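Frequently Asked Questions: Wrist Camera and Gripper Comparison for Flower Handling

Last updated Sep 12, 2019

What did you compare?

We compared two wrist cameras and two grippers on the same arm. The cameras are the Brorkdale close-range module and the Van Wijk standard module. The grippers are the Dernance soft two-finger model and a parallel gripper with rubber pads, which we made in our own workshop. The controller was the Dralisitz unit for all the tests, so differences in the results do not come from there.

Why flowers?

We work for growers of potted plants and cut flowers. Petals mark easily, and a mark shows only the next day, when the plant is already in the box. Most published gripper tests use cubes, bottles or fruit, and for our customers these say very little.

How many trials did you run?

60 trials for each combination of camera and gripper. After each trial the flower was put aside and inspected the next morning by a person who did not know which gripper was used.

Which camera do you recommend?

For the approach, from far until 65 mm from the flower, the Van Wijk module is better. It has a wider view and it finds the stem more reliably. For the last part of the movement we prefer Brorkdale. Its picture stays usable until 8 mm, but please do not expect a sharp picture over the whole flower at this distance.

Can I use both cameras together?

Yes. The Dralisitz controller accepts two camera inputs, and you can set the distance at which it changes from one to the other. Please set this distance a little before the limit of the first camera. When we set it exactly on the limit, the arm stopped for a moment at each change.

Does the camera need its own light?

In the greenhouse by day, we did not need it. In the packing room we used a small ring light at low power. With strong light the pale flowers lost all their detail. If your flowers are white or yellow, begin with the lowest setting and go up slowly.

Why does the depth estimate fail when the camera is very close?

The software compares small details between one picture and the next. On a petal at close range there are few good details to follow. The color is nearly the same over large areas, the focus is soft, and light comes through the thin tissue and makes the borders unclear.

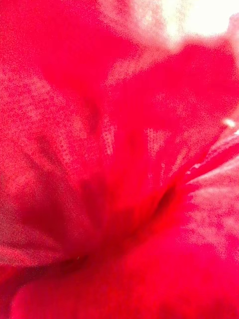

For this reason we do not use the depth value in the final approach. The controller keeps the last good value from farther away and moves the remaining distance slowly. Veins and folds can help the tracking a little, but they differ from one flower to the next and we would not depend on them.

Will the automatic exposure cause problems with red flowers?

It can. With one strong color in the whole picture, the Brorkdale module changed its white balance again and again. We now lock exposure and white balance before the approach starts. The setting is in the camera menu, under "Manual," and it must be saved again after each restart.

Which gripper left fewer marks?

The Dernance soft gripper. It is also slower: it needs 45 minutes to finish a tray that the parallel gripper finishes in less time. If you hold only the stem, the parallel gripper is good enough and easier to clean.

Can I change the finger pads myself?

On the parallel gripper, yes, with one hex key. On the Dernance model the complete finger must be replaced. Do the calibration again in both cases, even if the new part looks the same as the old one.

Will you test other flowers?

The next series is planned for December, with smaller flowers and wet stems. If you want to send us plants for it, please write to us first and tell us the pot size.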